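Rusmont Table Sorting Set - data card and README

Last revised May 5, 2018
Maintained by Rezaul Bepari

Contents

1. Summary
2. What is in the set
3. Table, covering and bins
4. Bags
5. Tidying procedure
6. Labels
7. Known problems
8. Layout of the files
9. Use and credit

1. Summary

The Rusmont Table Sorting Set is a collection of still pictures and short written records of household tidying. The work is done on a covered table top. Small goods, thin plastic bags and open bins are set out, and the goods are moved between them until the table is clear or the task sheet says stop.

The set is meant for people working on the recognition of soft and partly see-through household items. It may also be of use to anyone comparing ways of writing down a tidying task. It was put together at the Sutdale site. An earlier collection from the same site, Ranasinghe, used a plain table and hard containers only. The two do not share pictures or label numbers and should not be merged without renumbering.

2. What is in the set

The set holds 1000 pictures and 73 task records. Each record covers one tidying task from set-up to stop. A picture belongs to exactly one record. Records differ in length, and the pictures are not spread evenly among them; anyone splitting the set should split by record. Splitting by picture puts near-identical views on both sides.

There are 2 kinds of task:

pack - goods start on the table and go into a bag or bin
unpack - goods start in a bag or bin and go onto the table

A record is always one kind or the other. Where a bag had to be emptied and then filled again, the work was written up as two records and the second carries the suffix b.

3. Table, covering and bins

All tasks use a table with a printed covering. The print is botanical: grey ferns and other foliage on a whitish ground, with soft orange-tan spots. It was kept for the whole set. Several methods that did well on the plain table of Ranasinghe did poorly on it, mainly by marking the larger spots as small round goods. The spots are part of the covering and are never labelled.

The covering is not fixed down. It was smoothed at the start of each record but may creep during the work, so the printed pattern should not be used as a ruler or as a fixed point between pictures. Within a single picture it is good enough for judging which items stand in front of which.

Bins are open plastic tubs. They may stand upright, lean or lie on their sides, and the label gives the position as found. A tilted bin is a valid state and should not be corrected to upright.

4. Bags

Bags are thin film and take a new shape each time they are handled. They are the hardest class in the set. Colour is a poor guide, as one layer of film can look almost clear while several layers of the same film look strongly tinted. The label is therefore drawn round the whole bag, pale parts included. 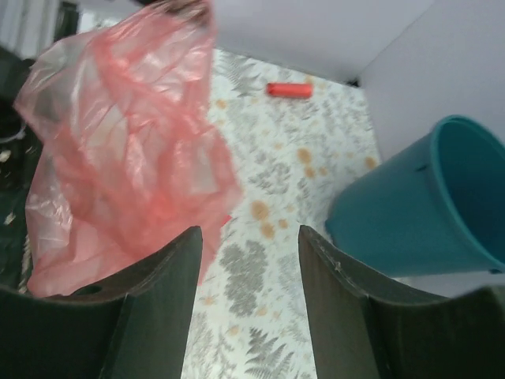 Fig. 1. Pink bag upright on the printed covering, teal bin tilted at right. Film ranges from near-clear to dense salmon where layers overlap.

Three rules apply to all bags:

a. The outline follows the outer edge of the film, including corners that stick out. Do not cut across to make a smoother shape.
b. Glossy highlights on the wrinkles belong to the bag. So does anything seen through the film, unless it can be told apart well enough to be given its own label.
c. Where only a sliver of another item shows beside a bag, the sliver gets its own outline and the class "part, unknown". Do not guess the item from its colour. If a later picture in the same record shows it clearly, the earlier label still stays as it is.

Rule c was brought in during March. Records made before then were gone over again by hand.

5. Tidying procedure

Clear the table completely. Smooth the covering from the middle outwards. Put out the bag and the bin named on the task sheet, then the goods.

For a pack task, open the mouth of the bag before the first item goes in. Heavy or flat goods go in first. Soft goods fill the gaps. A bag that falls over is left where it falls and packing carries on from there. If the bag tears, stop and mark the record "ended early".

For an unpack task, take goods out one at a time and put each one down clear of the last. Tipping out is not allowed - it gives heaps in which the separate items cannot be labelled. The empty bag stays on the table in whatever shape it takes. Do not fold it.

Bins are moved only when the sheet calls for it.

6. Labels

Each label has five fields:

class - bag, bin, goods, or part, unknown
colour - one plain word; for bags, the colour of the denser film
state - upright, tilted, on side, flat or not clear
outline - list of points, clockwise
check - initials of the second reader

Colour words are taken from a short list given in colours.txt. Teal is kept separate from green and from blue. Salmon is not on the list and is entered as pink.

State is judged from the single picture. "Not clear" is a proper answer and should be used freely for bags.

Outlines were drawn in Fusturex and exported as plain text. It closes each outline by repeating the first point, and the repeat has been left in. Strip it if your reader does not expect it.

7. Known problems

Blurring at the far side of the table is common. Outlines there are less exact, and small items at the back may have been missed.

See-through film over the grey print gives a false edge where a leaf passes behind the bag. Most of these were caught by the second reader. Some will remain.

The spread of colours is narrow. Nothing should be concluded from this set about bags or bins in general.

The state field for bins was entered as "upright" by default in the first version. This was wrong for many leaning bins and was put right in version 2. Copies of the first version should be thrown away.

8. Layout of the files

pictures/ - one folder per record
records/ - one plain text file per record, same name as the folder
labels/ - one file per picture
colours.txt - allowed colour words
changes.txt - list of changes by version

Picture names start with the record number. Numbers are not reused when a record is withdrawn, so gaps in the run are normal.

9. Use and credit

The set may be copied and changed for teaching and research. Changed copies must carry a different name and keep changes.txt, with new entries added at the top. Please give credit as "Rusmont Table Sorting Set, R. Bepari, Sutdale".

Corrections to labels should quote the picture name, the class and the point numbers affected. Corrections to outlines without point numbers cannot be applied.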